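Jalthorpe Parish Archive – Progress Report to the Siliņa Fund
Prepared by Piret Kütt, project lead
April 11, 2026

Status

Cataloging of the Nendeck estate papers is on schedule. At the close of the reporting period, 2536 items had been listed to item level. The remaining material consists of 11 boxes, mainly rent ledgers and drainage correspondence. Spending is within the approved budget, with a small underspend on packaging carried forward.

Cataloging

Each item receives a reference number, a title, a date or date range, and a note on physical condition. Undated letters are placed by postmark, paper, or internal reference, and the basis for the date is recorded in the entry. Two series had been mixed together before they came to us: the tenancy agreements and the repair accounts. They have now been separated, and the earlier numbering has been kept in a cross-reference field so that older citations can still be traced.

The repair accounts have proved more detailed than the box list suggested. They give prices for fencing, gate timber and tool handles, often with the name of the supplier. Vesna Mujić is indexing these names and expects to finish the first pass before the tenancy series is released. 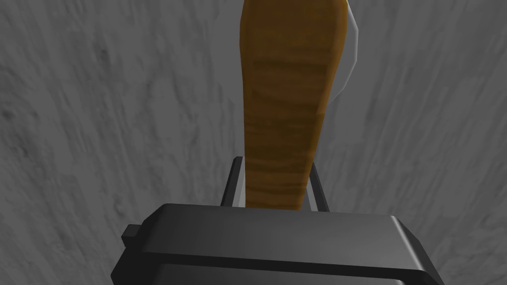
Wooden handle, showing the grain.

Conservation

Condition checks identified 495 items needing surface cleaning. Most are single sheets with dry soiling at the folds. Cleaning is done with a soft brush and vulcanized rubber sponge; no wet treatment has been carried out. Four ledgers have detached boards. These have been tied with cotton tape and boxed individually pending a quotation for rebinding.

Storage humidity was above the target range for part of December. The cause was a failed seal on the north door, which has been replaced. Readings have been stable from that point on.

Online catalog

Records are exported to the Flodus catalog system in batches. The first export lost diacritics in personal names – the fault was in the character encoding setting – and the batch was deleted and reloaded. Later batches have been checked against the source file before release.

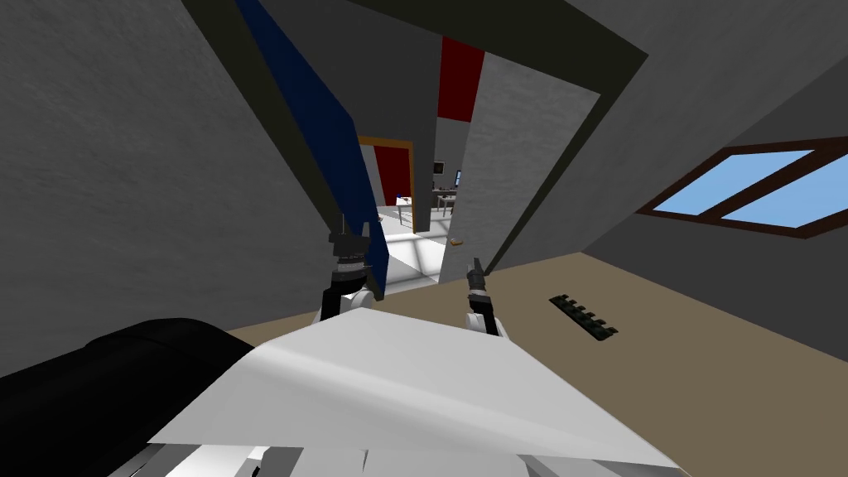 Will the rent ledgers be digitized under this grant?
The grant covers cataloging and basic conservation only, so the ledgers will be available to readers on request and digitization will be costed as a separate application.

Next period

Work will begin with the drainage correspondence, followed by the rent ledgers. The rebinding quotation will be forwarded to the Fund when received. No change to the completion date is requested.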